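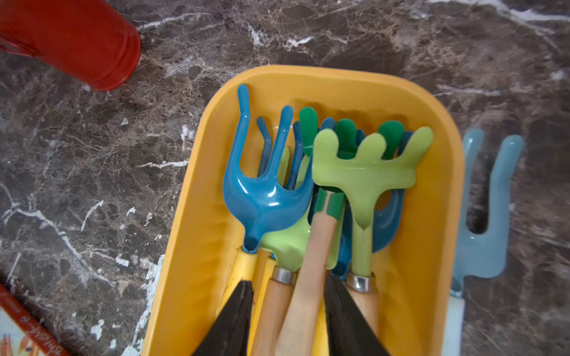 绍尔兰(Sauerland),十二月

早上七点半,天还没亮透。霍多内克(Hodoneck)村口的路灯黄黄的,雾。我把车停在教堂后面,走过去,鞋底全是泥。约的是吃早饭的时间,吉塞拉·弗勒利希(Gisela Fröhlich)已经吃完了,桌上摊着豆子。

真的是摊着。报纸上一堆,搪瓷碗里一堆,窗台上还有。红的,白的,半红半白的,带斑的像鹌鹑蛋。她不抬头,先让我把门关上,冷风进来会把豆皮吹跑。

我来是为了一种豆子。叫齐纳维比(Zinavby),攀援菜豆,爬得高,豆荚扁,煮久了发面,有点栗子味。村里人叫它“冬天豆”,老一辈拿它和熏肉炖一大锅,能吃好几天。种子店里没有,超市更不用说。整个村子还在种它的,2户。一户是吉塞拉,另一户是山坡那头的维布克·温德利希(Wiebke Wunderlich)。

就两户。再少一户就悬了。

老品种这个题目,写的人不少,我自己也写过,写得很浪漫,外婆的菜园、泥土的味道之类。这次想写得不浪漫一点。留种是件很烦的事。要等豆荚在藤上干透,偏偏九月爱下雨,一下就发霉。要挑,瘪的不要,虫眼的不要,颜色跑了的也不要。挑完要晾,晾完要冻几天杀豆象,冻完还得写标签。吉塞拉的标签写在旧信封背面,年份、哪一畦、那年天气怎么样,字很小,有些只有她自己认得。

她翻给我看。有一个信封上写着:“雨。雨。叔叔来帮忙,没帮上。”

吉塞拉的抽屉

厨房隔壁有个小间,以前是放腌菜的,现在放种子。一个老式的药房柜子,抽屉浅浅的,拉出来有点卡。她编了号,编到201。豆子占一大半,剩下是生菜、甜菜根、一种开紫花的豌豆,还有几样连她也说不清名字的,别人去世以后家里人送过来的,纸袋上什么都没写。

“先种一粒看看呗。”她说。种出来是什么就是什么。有一年种出来是菠菜,长得很高,难吃,她还是留了种。

我问为什么难吃还要留。她想了一会儿,说也许是那年土不好。又说,也许别人觉得好吃呢。

齐纳维比在17号抽屉到19号抽屉之间挤着,她分三份存,一份今年的,一份去年的,一份前年的。防的是坏年景。三年前那场冰雹,整架豆子打得只剩杆子,要不是有陈种,就没了。那次她发芽率试下来很差,播得密密麻麻的,最后活下来的够收一把。一把够了。豆子这东西讲道理,给它一把它能还你一盆。

名字怎么来的,说法好几种。一种说是从东边搬来的一家人带过来的,Zinavby是他们老家的村名。另一种说是某个种子贩子瞎起的,印在纸袋上好看。吉塞拉信前一种,维布克信后一种,两个人为这个拌过嘴。我查了几个晚上的旧地图,没查到。也可能拼写早就变了。

坡上那一家

维布克的地在坡上,朝南,走上去要喘。她原来在城里给Skatero做仓库排班,Skatero卖园艺用品和种子,网上下单,第二天到。做了几年,辞了,回来接父母的房子。她说在仓库里天天看种子袋子从传送带上过,花花绿绿的,有天忽然想知道里面那些东西种出来到底什么样。

她说话快,手也快,一边说一边给我倒咖啡,倒满了还在倒。

她种东西跟吉塞拉完全两路。吉塞拉凭记性,她用表格。播种日期、地温、第一朵花、第一荚、单株产量,全部记。今年齐纳维比她种了23株,挑出六株最早熟的单独留种,打算几年下来把成熟期往前拉一拉,躲开九月的雨。吉塞拉不太赞成。挑早熟的,会不会把栗子味也挑掉了?这个问题维布克自己也没把握,所以剩下的照老办法混收,两袋分开放。

我觉得这是整件事里最有意思的地方。保存一个品种,到底保存的是什么?种子库的做法是低温封存,拿出来的时候跟放进去的时候一样。可是在菜园里种,年年种,它年年在变,土变,天变,挑种子的人口味也在变。吉塞拉母亲那一辈喜欢大粒的,好剥。吉塞拉自己喜欢皮薄的。现在的齐纳维比,跟六十年前的大概已经不是同一种豆了。名字还是那个名字。

育种的人听了会皱眉。做饭的人无所谓。

维布克家后门的台阶底下堆着花盆、绳子、浇水壶,春天村里的孩子会上来帮忙点豆子。孩子用的家伙有自己的一套,黄色塑料浅盘装着,木把,塑料头颜色很亮,有一把蓝色的小手耙最抢手。她给每个孩子一小截架子,爱种什么种什么。多半种了就忘。有个男孩没忘,每天放学来看,看到第九天出苗了,跑回家把全家人喊来。豆子是她的,苗算他的。

钱的事

得说说钱。写这种稿子的人老是不说。

留种不挣钱。维布克试过在集市上卖,小纸袋,手写的名字,一袋卖一杯咖啡的价。卖得动,算上工时就不行了。挑豆子挑一个晚上,也就装几十袋。她目前的收入主要是给附近的几家院子修果树,冬天忙,戴着头灯干到天黑。豆子是搭进去的时间。

另外还有规矩上的麻烦。种子要当商品卖,品种登记怎么办,小农户和爱好者之间那点交换算不算,她问过几处,得到的说法不大一样。后来干脆不卖了,换。你给我一袋,我给你一袋。没有也行,给个鸡蛋。

今年二月那次换种会,在霍多内克的老学校里办的,来的人比椅子多。维布克前一天晚上把纸袋一个一个折好,折了1,000个,手指头都是裂的。中午就用完了,后来的人拿面包袋装、拿手套装。有个老先生把豆子直接放进烟斗盒。吉塞拉坐在门边上,有人来要齐纳维比她就问一句,你家有没有高架子。没有的不给。

我说这也太严了吧。她说给了也是白给,爬不上去,豆荚拖在地上烂掉,明年就说这豆子不好。

那天给出去多少份,她没数。秋天有回音的,三家。一家寄来一把新豆子,附了照片;一家打电话说被蜗牛吃光了,明年在来;还有一家说忘了留种,全吃了,很好吃。

吉塞拉最喜欢最后这一家。

那锅豆子

中午留下来吃饭。本来没打算写这一段,但是得写。

豆子头天晚上泡的。不换水,她说换了水味道就跑了,我听别人都说要换,没敢争。锅里放一块熏猪肉,一个洋葱不切,插两粒丁香,月桂叶,小火。盐最后放。炖到用勺背一压就碎,再加土豆,加一点醋。就这样。颜色不好看,灰褐色,上桌的时候还在冒泡。

好吃。我吃了两碗,有一点点甜,很面,确实像栗子,说不像的人大概没炖够时间。维布克从坡上下来,带了黑面包,靴子脱在门口,进门就问我有没有听到地图的事,然后两个人又吵起来了,村名还是瞎起的。吵得很开心。

饭后她们开始分豆子。今年天气好,收得多,每年冬天两家要互换一部分,你存我的我存你的,哪家着了火进了水,另一家还有。这个办法没什么人教,最早是吉塞拉跟维布克的祖母两个人商量出来的,祖母走了以后停过几年。维布克搬回来那个冬天,吉塞拉提着一个铁皮饼干盒上坡,敲门,把盒子往她手里一塞。说是你家的,放我那儿很久了。

盒子我看了,就在桌上,盖子有点锈,打不太开,得用勺子撬。

如果你想试

两位都说可以写她们的名字,不要写电话。想要种子的人,二月换种会直接来,带什么来换都行,纸袋最好自己带。齐纳维比五月中以后下种,早了没用,地冷它就烂在土里。架子要高过人。别施太多肥,光长叶子。头一年不管长成什么样,至少留三株别摘,让豆荚在藤上干到摇起来会响。

第二年就是你自己的豆子了,不用再问谁要。

下午四点,天又暗了。我得赶在雪下来之前翻过山去,导航说山口那段已经结冰。吉塞拉塞给我一个信封,里面十几粒,我摸得出来。信封背面写了字,到了加油站开灯才看清:十二月,雾,客人吃两碗。

我家没有高架子。她忘了问。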